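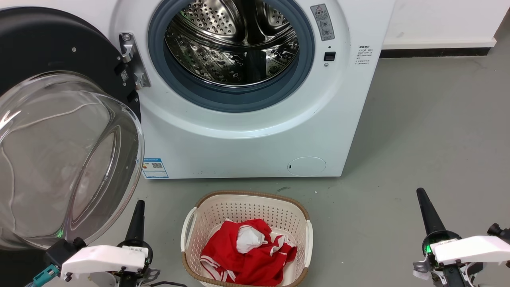 Give me the boring laundry

I have an opinion about robot training data, and it's going to sound like a complaint about laundry, so bear with me. People who gather examples for learning systems love variety. New room, new object, new light, every single time! I get the appeal. I spent most of September at our place in Furdale collecting laundry runs, and by the second day I would have paid good money to look at something other than a washer and a basket.

But I've come around to the boring stuff. We did 200 runs of the same job: basket in front of the washer, clothes in the basket, clothes go into the drum. Same washer, same gray floor. My friend Surachet Wattanapong, who was driving the arms with me, called it the longest laundry day of his life (he was doing it on a Sunday, so fair enough). And when we sat down with the first policy trained on it, the runs I was most glad to have were the ones that looked almost identical to each other.

Clothes are never really identical, though. A red jersey with white stripes, dropped into a basket, lands a different way each time. The sleeve is on top, or it's buried, or the white part is bunched up where you wanted to grab. You can keep the whole room fixed and the cloth will hand you more variety than you know what to do with. Add three kinds of basket and four kinds of washer on top of that, and with a small set you've got one example of everything and a second example of nothing.

The variety-first crowd (hi, everyone from the Dallport meetup) will say that a model trained in one room only knows one room. Sure! I'm not arguing you should stop there. I'm arguing about the order. Get one corner solid, then move the basket, then change the washer, then go bother somebody else's laundry room.
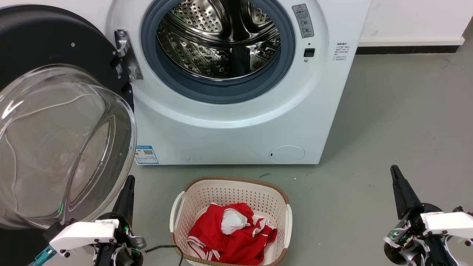
Keep the ugly runs too

My other gripe is cleanup. On our little project, Jaltent, we threw out more than 60 runs the first week for being clumsy – a slow grab, a second try, a sleeve left hanging over the rim. I regret that now. A slow second try is exactly what I want the robot to know how to do. I'd toss the ones where the recording is broken and keep pretty much everything else, with a note on what went wrong. We've started doing it that way, and the notes take me seven minutes at the end of a session.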